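Kutitier finally does the thing I wanted from it!

For anyone new, Kutitier is my little tool for lining up two wrist-camera streams so a planner can learn from both hands together. Until this week the clocks drifted, and a left-hand grasp could land 300 ms away from the right-hand one.

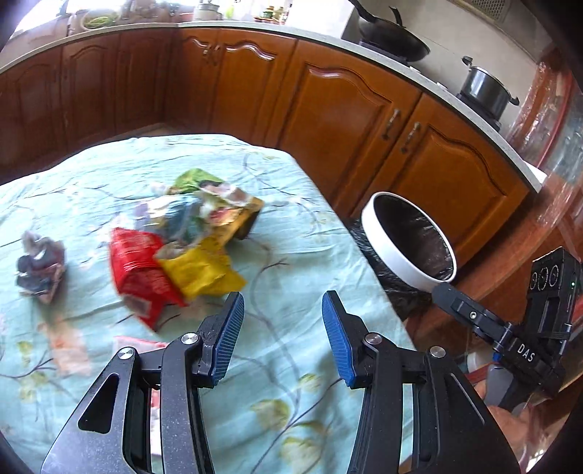
The fix was almost silly – I stopped trusting arrival times and matched gripper open/close events across both streams instead. Over 49 episodes of wrapper cleanup, only 6 needed a nudge by hand. I ran the whole batch twice just to enjoy it.

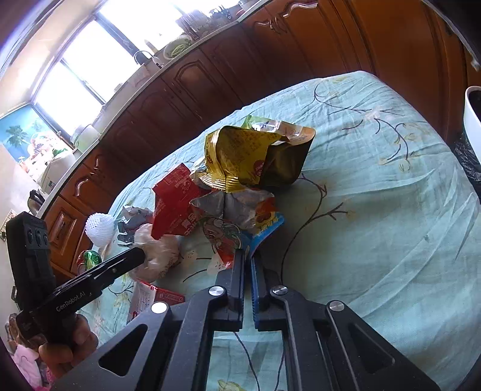 2 min read

Perception is next, and shiny foil is a great test (my segmenter loves to split one bag into several, creases and all). I want to try feeding it both views before it picks a mask. The Dönmez branch has a rough start on that, and I'll merge it once the replay viewer stops eating all my memory.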